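Sticking drawer in a small wood cabinet, every August without fail
Home Help Exchange > Furniture > Repair and Care

tekham_attic
Posted 13 October 2023

I have a small one-drawer cabinet that I bought at an estate sale in Coltelden. For most of the year the drawer slides the way a drawer should. Then August comes, and it digs in its heels. I pull, the whole cabinet comes toward me, and the drawer stays where it is. By the time the furnace kicks on in the fall, it has forgiven me and we go back to pretending nothing happened.

It's wood running on wood, no metal slides anywhere. It lives in a back hallway with no air conditioning, next to the bathroom, which I realize is like asking why my shoes are wet while standing in a lake. I would still like to keep it there because there's no other spot for it.

Things I have tried: pulling harder, pulling at an angle, a spray from the kitchen cupboard that I now understand was for frying eggs. My brother-in-law wants to take a belt sander to it. I have hidden the belt sander.

It's moving fine this week, so am I supposed to fix it now, or wait until it's stuck again? And is there something I can put on it that won't smell like breakfast? 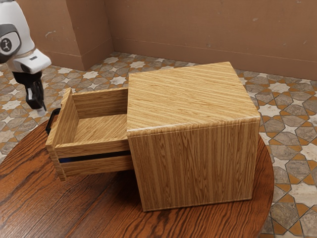
I should add that I don't know if the wood is solid or veneer. The seller said "good wood," and I didn't press her on it. The finish on the outside is in nice shape and I'd like it to stay that way. Inside the drawer I'm not fussy.

mohammadi_bench
Marked as most helpful

Leave the sander hidden.

Wood takes on moisture in damp weather and swells across the grain, hardly at all along it. A drawer side that had a little breathing room in March has none in August. If you plane it down while it's swollen until it glides like butter, you'll have a drawer that rattles like a loose tooth all winter. So do the diagnosis when it sticks and be stingy about what you remove.

What you can do now, while it's behaving:

Take the drawer all the way out and turn it over. Look at the bottom edges of the sides and the strips inside the cabinet that they ride on. You're hunting for shiny or dark spots. Those are where it rubs. Mark them with a pencil, because you will not remember which was which in ten months. I never do.

Clean off the egg spray. Mineral spirits on a rag, window open, no flames nearby, and let it dry overnight. Lay the rag out flat outdoors to dry before you throw it away. Cooking oil turns gummy as it ages and collects dust, so some of your trouble may be self-inflicted. You're in good company there.

Then rub the edges and the runners with plain paraffin or a white candle. Press hard, put on more than looks reasonable, slide the drawer in and out 19 or 20 times, and wipe off the crumbs. Skip the scented candles unless you want your hallway to smell like Vanilla Harvest. Bar soap gets recommended a lot, but it can draw moisture, and moisture is what you're fighting.

While the drawer is out, check the corners for wobble. A drawer that has gone slightly out of square will jam no matter how much wax you feed it. Measure corner to corner both ways. If the two numbers don't match, it's racked, and a bit of wood glue and a clamp overnight will do more than any amount of rubbing.

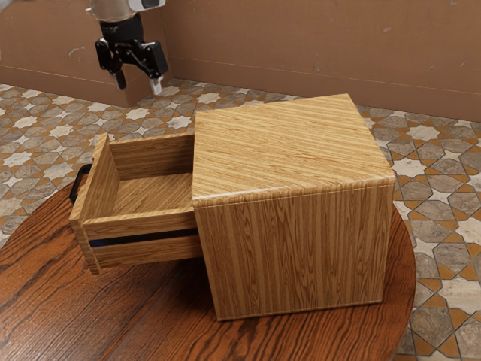
Photo credit: Fetitz Home Library

If it still sticks next summer, go to the spots you penciled. Sand only those, by hand, with 120 grit on a flat block. Six strokes, try it, six more, try it again. It's boring and it works. When it moves freely with a small amount of drag, stop, even though you'll want to keep going.

One more thing. Most people finish the outside of a cabinet and leave the inside bare, so the inside drinks up whatever's in the air. A thin coat of clear shellac on the inside and outside of the drawer box slows that down a good deal. Do it in dry weather, like now. Keep it thin on the sides, or you'll have built yourself a new sticking problem out of shellac.

gravelroad1055

Get a dehumidifier. I run one rated for up to 3000 square feet in a house a lot smaller than that, and nothing sticks. My sinuses bleed but nothing sticks.

coltelden_porch

Seconding the candle. I'd also look at what you keep in the drawer before you do any of the rest. Mine stuck for two summers, and I waxed it, sanded it, and called it names. There was a takeout menu wedged behind it, folded in four. The restaurant had closed.

As for solid or veneer, pull the drawer and look at a raw edge from the end. If the grain carries on over the edge, it's probably solid. If there's a thin skin on top of something duller, it's veneer, so stay away from that face with sandpaper altogether.

tekham_attic

Drawer's out and there are two shiny patches, both on the left side. No menu. I did find a button and a 1-cent stamp. Going to buy candles.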